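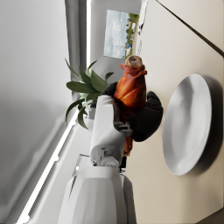

The Hurora group at Flevcombe has completed its March review of simulated kitchen work. The Tarar policy was trained on 2,178 episodes and tested on placing cooked food in an air fryer. 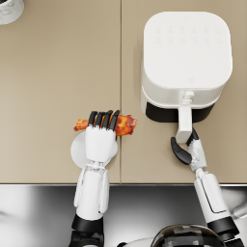 Rukisau asked whether 200 test runs were enough to compare two versions. The group considers them adequate for large differences only.
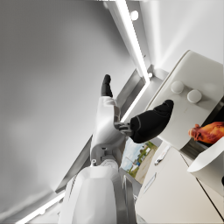
Drawer handling remains the main source of error, and the next round will add 80 runs
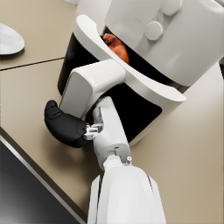
with varied handle positions.

Last updated: 06/04/2018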